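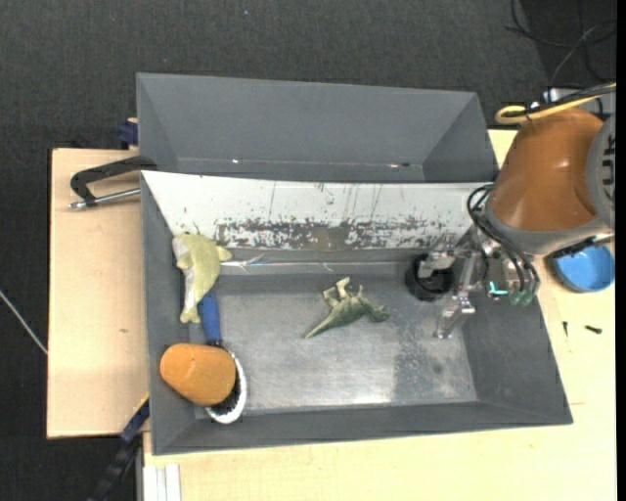
Draltusby Public Library will reopen its toy lending service in December 2020, with new rules on how returned items are sorted, cleaned and put back on the shelves. The service has been closed to borrowers since June. Under the new arrangements, toys will come back in trays and will be checked one at a time before they are lent again. Small plastic figures, such as a green toy dinosaur, are to be washed by hand with a brush, while foam blocks and cloth items will be handled separately and kept out of circulation for longer.

The toy collection holds 1,872 items and is open to any household with a Draltusby library card. Before the closure, 137 families were registered with the service. Existing registrations remain valid and do not need to be renewed. New families may sign up at the main desk or by telephone during opening hours.

Borrowers will be asked to reserve toys in advance. Each household may borrow up to 2 items at a time, and the loan period has been extended from two weeks to four. Items will be handed over in a closed bag at the Sánchez Street entrance - the toy room itself will stay closed to visitors for the time being. Puzzles and board games with many small parts will not be offered in the first phase, and a date for their return has not been set.

Families who still hold toys borrowed before the closure may return them at any time. No late fees will be charged on these loans. The library asks that items be brought back with all their parts, in a bag or box marked with the name on the card. Missing or broken parts should be noted on a slip of paper placed inside. Toys should not be left in the book drop, which is too narrow for most of them and has been damaged on two occasions in the past year.

The cost of the new cleaning supplies and storage trays was met by a grant of $2,000 from the Piseck Fund, which supports services for young children in the county. The library's regular budget for toys is unchanged. A small part of it will be used to replace worn items, mainly wooden train track and dress-up clothes, and the new stock is expected to be ready for lending in the spring.

The branch library in Jeltel will not offer toy lending at this stage. Residents of Jeltel may use the service at the main library with their existing cards, and may ask for items to be sent to the branch for pickup. Requests for delivery to the branch should be made at least three working days ahead.

A printed list of the toys available for loan can be picked up at both libraries. The list is arranged by age group and will be updated once a month.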